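I keep reading that a tidy desk starts with one good charger. The Dosolen people say theirs replaces 4 others, and I have my doubts. I bought it in September, and my drawer is as full as it was before. 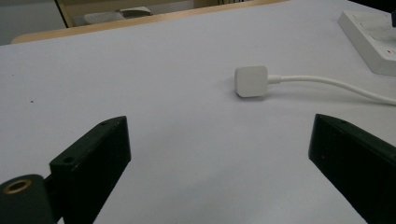

Small, white, and already on my desk again.

The plug is fine. It's the promise I don't buy — a cleared tabletop stays clear for almost 22 minutes in my house, and then a white cable wanders back onto it. Flivosent sells a clip for that. I'm not spending more money to hold down a wire.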